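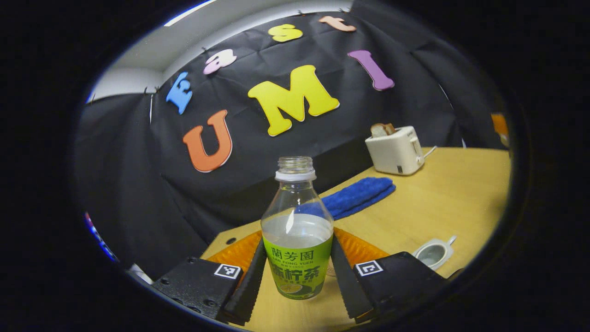

Gripper comparison, second progress report
Prepared for Lorraine Tapley, Bernen
Sep 2, 2023

Work since the last report has gone into the hand-held grippers. We are comparing two sets of fingers, the toothed ones and the smooth padded ones from Inel, on the same household objects. Recording with the toothed fingers is finished. We have 1631 usable demonstrations from them and 913 so far from the padded set.

Bottles have taken more time than planned. A clear drinks bottle with the cap off has to be held upright, and the person holding the gripper tends to squeeze too hard near the shoulders. Kaja Kļaviņa rewrote the instructions so that the fingers close lower down, on the label. We threw out 40 early recordings made before that change and they are not in the totals above.

The wide-angle camera stays. It bends straight edges a good deal, but both fingers and their markers remain in view when the gripper closes, and the narrower lens we tried lost one marker at full opening. The calibration for the wide lens has been redone and the new values are in the Stilten folder.

Spending is within budget apart from spare fingers. We ordered five extra pairs from Botha after the price went up, and the difference has been taken from the travel line. Please tell us if you would prefer it handled another way.

Still to do in September:
Finish the padded set on bottles and towels.
Run both sets on the arm with the same controller settings.
Send you the grasp results by object - the raw logs can follow if you want them.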